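**Séance 4 : automatisation du poste de tri et redistribution des tâches**

Support de cours, L. Gebru, août 2023

Cas étudié : l'atelier Savthorpe, à Clutden, qui trie et range des jouets d'outillage avant expédition. Avant le projet Endale, quatre opérateurs assuraient la prise, le contrôle visuel et la mise en caisse. La cellule traite aujourd'hui jusqu'à 445 pièces par poste de travail. L'effectif est inchangé, mais la prise manuelle ne représente plus que 40 % du temps, contre 60 % auparavant.
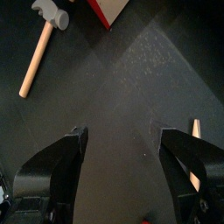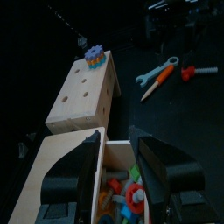

La question du cours porte sur la qualification. Un opérateur affecté à la prise devient opérateur de surveillance : il valide les consignes, traite les rebuts et reprend la main en cas d'arrêt. La fiche de poste doit donc décrire les écarts à reconnaître et le délai d'intervention admis. Une clé bleue et un tournevis à manche orange qui se chevauchent, comme sur la seconde vue, constituent un cas typique à inscrire dans cette fiche : saisie de l'un, risque d'entraînement de l'autre. Le vrac de la caisse à outils relève d'une consigne distincte.

Points à retenir pour le TD :

- charge cognitive : surveillance prolongée, interventions rares ;
- classification : l'intitulé du poste n'a pas été révisé depuis février ;
- formation : module Prosurach, 40 heures, hors production.

Le journal d'arrêts (589 lignes) est à dépouiller par binôme, avec une colonne « cause » et une colonne « qui a repris la main ».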